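Second Half

Four minutes in and Deepak Gautam already had his coat off. Bad sign. He only took the coat off when he was about to shout, and he only shouted when we were losing, and we were losing.

"Who's on their nine?" he said. To me. Like I'd know.

I was the assistant. Two weeks in the job. Before that I drove a van for Nitirik and coached the under-twelves. Then the old assistant went off to Grasero for more money and Deepak called me at work. I said yes before he finished the sentence.

Their nine was Nahom Dinsa. Of course it was. Used to be ours. Left in March, no goodbye, left his boots in the locker. And now he was on the far side of the field pointing at the corner flag, telling everybody where to stand, and they all just stood there.

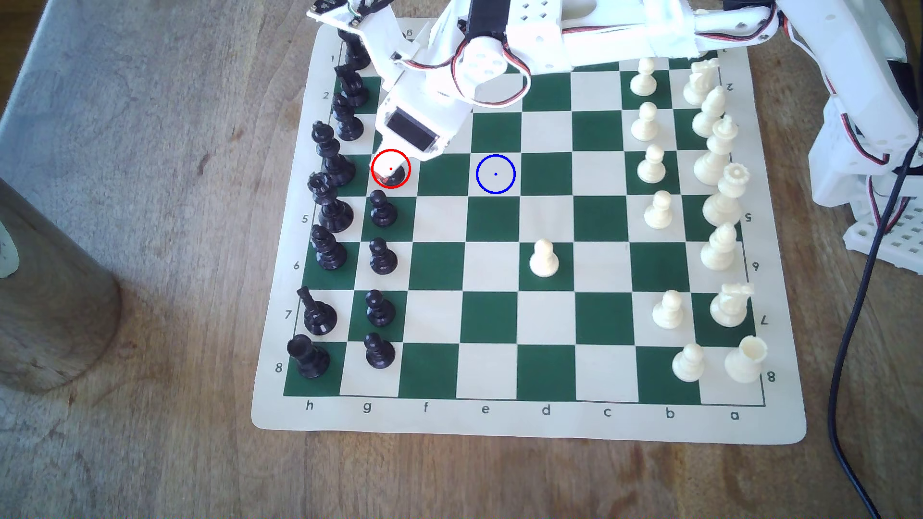 The corner came in. Kalkidan went up for it with two hands and got one on it. Loose ball. Legs everywhere. Then in, off somebody's knee, and it was two to nothing and the Khosravi end was making a noise I could feel in my teeth.

"His knee," Deepak said. "His stupid knee."

Nahom didn't celebrate. Jogged back past our bench and looked at the grass. I think that was worse. Deepak sat down. He never sat down.

Halftime. The locker room smelled of liniment and oranges. Nobody talking. Kalkidan Birhane had her gloves off and was picking at the tape on her wrist, picking and picking. Bogdan Pawlak had his head under the faucet. Mixed league, small town, 785 people out there on cold benches and every one of them knew somebody in this room.

Deepak looked at the wall. I waited for the speech. Everyone waited.

"You do it," he said.

"Me?"

"You watched him for six years. You tell them."
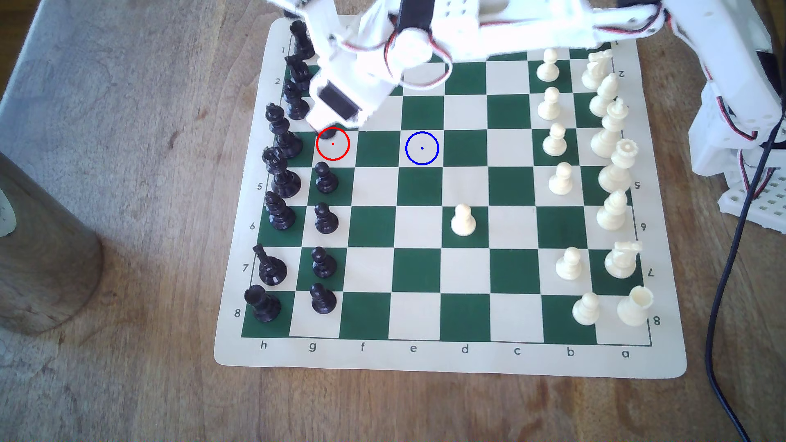
Drirton Town Football Club — Supporters' Writing Page

So I told them. Not well. I said Nahom always checks his left shoulder before he runs right. I said he hates being followed into midfield, he gets cross, he starts passing backward. I said Bogdan, go with him, everywhere, if he goes to the restroom you go to the restroom. Somebody laughed. Tsehay Mamo I think, from under her towel.

"And who covers for Bogdan?" Kalkidan said.

Good question. I hadn't got that far.

"I will," Tsehay said. Took the towel off. "I'll drop in. I'm doing nothing up there anyway."

Deepak still hadn't said a word. He picked up his coat, shook it, put it back on. One arm, then the other. Then he held the door open and they went out past him, and he tapped each one on the shoulder as they went by.
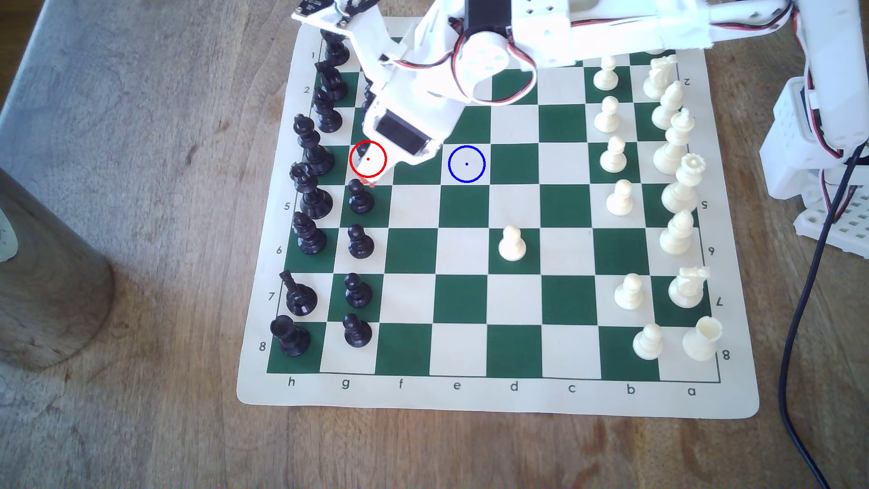
It took eleven minutes. Nahom looked left, went right, and Bogdan was allready there. Took it off his toe clean as anything. Out to the wing, back in, Tsehay arriving late from deep with no one near her. Two to one.

I jumped on a water bottle. Fell over. Deepak hauled me up by the collar and didn't look at me, he was watching Nahom, who had his hands out wide, yelling at his own midfield.

"There he goes," Deepak said. "He's cross."

Then he leaned out over the line and shouted for Kalkidan to kick it long, and teh whole bench stood up.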